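2019-03-23
Parts board, bench by the curtain

Reprinted the layout sheet, since the outlines on the old one had drifted from the part sizes. Godfrey Muriithi cut the new plates from the Rarnton stock, job 2297. Two had burrs on the inside edge and went back for filing. The blue parts are the Obura batch, bag 207. Checked the cylinders against the gauge, all fine except 3 that I set aside for Dennis Mosoti.
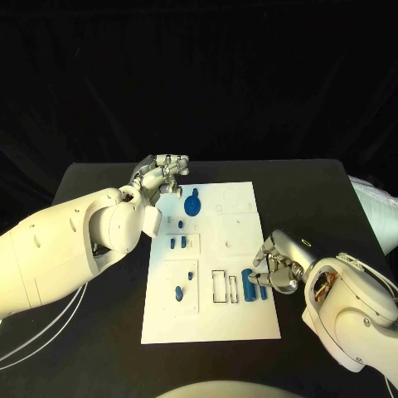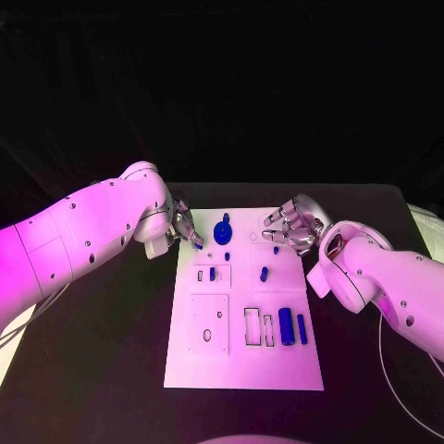 White board with the blue parts and plates, black curtain behind. Second one under the pink light.

Outlines still need to be darker. Next sheet goes out at line weight 448 on the Potik plotter setting. Dennis wants the spare plates labeled before they go in the drawer. Ask Godfrey if the June order covers more pegs.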